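La pizarra pequeña

6/5/22

Hace tiempo que quería escribir sobre la pizarra, y siempre lo dejaba para otro día. Es un objeto tan sencillo que me daba un poco de vergüenza dedicarle una entrada entera. Pero en las últimas semanas he pensado mucho en ella, y varias personas me han preguntado cómo la limpio, así que escribo.

Cuando llegué a Korach, yo apuntaba todo en papelitos. Tenía papelitos en los bolsillos, dentro de los libros y hasta en la nevera. En griego decimos una cosa para la persona que pierde sus propias notas, pero no sé traducirla bien al español. El resultado era que compraba dos veces el arroz y ninguna vez el café. Entonces decidí probar con una pizarra blanca, de las que se escriben con rotulador y se borran después.

La primera que compré era demasiado grande. Medía 112 centímetros de ancho y la colgué en el pasillo, donde todo el mundo la rozaba con el hombro. Las listas quedaban borradas por la mitad y las camisas quedaban manchadas de azul. La regalé. Ahora prefiero una pizarra que se pueda poner sobre la mesa, tumbada, y escribir encima como se escribe en un cuaderno.

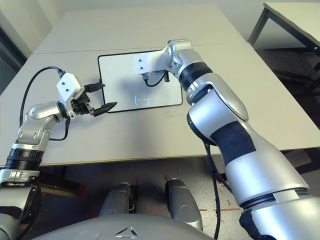
Escribir sobre una superficie horizontal es diferente, y esto lo aprendí tarde. En la pared el rotulador se cansa: la punta mira hacia arriba y después de unas líneas la tinta sale pálida. En la mesa la tinta baja sola. También la mano se apoya mejor, aunque hay que tener cuidado con la manga, que borra lo que uno acaba de escribir. Yo me la doblo hasta el codo antes de empezar, incluso en invierno.

Otra cosa es la luz. Una pizarra tumbada recibe la luz del techo directamente y a veces brilla tanto que no se lee nada desde la silla. Mi solución es girarla un poco, muy poco, hasta que el reflejo se va hacia otro lado. Si la mesa está formada por dos piezas juntas, conviene también no ponerla encima de la unión, porque entonces baila cuando se aprieta con el rotulador.

Ahora la limpieza, que era el motivo de esta entrada. El borrador seco sirve para el mismo día. Si el trazo se queda allí una semana, el borrador quita el color pero deja una sombra gris, como el recuerdo de la palabra. Durante mucho tiempo yo frotaba más fuerte, y con eso solamente conseguía extender la mancha. El rojo es el peor de los colores, al menos con los rotuladores que yo uso. El negro sale bien. El verde no lo he probado bastante para opinar.

Lo que hago es esto. Paso primero un paño seco de algodón, sin apretar. Después humedezco otro paño con agua tibia y una gota de jabón de platos, y lo paso en líneas rectas, siempre en la misma dirección. Al final seco con un tercer paño – puede ser una camiseta vieja – y dejo la pizarra sin usar hasta la mañana siguiente. Para una mancha muy antigua hay un truco que me gusta mucho: repasar el trazo viejo con tinta nueva y borrar enseguida. La tinta fresca ablanda la seca y se van las dos juntas. La primera vez no lo creí y repetí la prueba en una esquina.

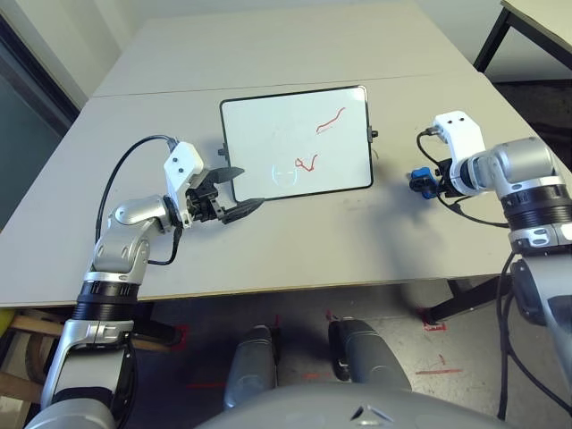
Catherine MacBrayne me escribió después de leer el borrador de esta entrada que el agua con jabón está muy bien, pero que ella nunca esperaría a la mañana siguiente, que con diez minutos basta y que soy demasiado prudente. Puede ser. También me preguntó por el alcohol. Lo usé una temporada y limpia muy rápido, pero me pareció que la superficie quedaba áspera y que cada vez se agarraba más la tinta. No puedo demostrarlo. Ahora lo guardo para los casos desesperados.

Me queda explicar qué hago con lo escrito antes de borrarlo, porque ésta fue la parte más difícil de mi costumbre. Al principio copiaba la lista a un cuaderno, y así trabajaba dos veces. Luego empecé a fotografiarla con el teléfono, y en julio pasado descubrí que tenía 93 fotos de pizarras, muchas con listas de compra ya compradas. Borré casi todas. Me quedé con 14, y entre ellas hay una receta de lentejas que todavía no he vuelto a cocinar.

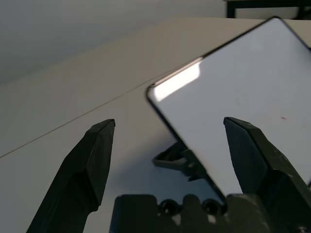 Superficie clara, borde negro y mucho reflejo.

El rotulador se guarda acostado, nunca de pie, y con el tapón bien cerrado hasta oír el clic. Los paños los lavo aparte, sin suavizante. Esto último me lo dijeron en una papelería de Paterson, y desde entonces no lo discuto. En la próxima entrada quiero hablar de los cuadernos sin líneas, que me gustan mucho y que uso muy mal.

Vangelis Spanos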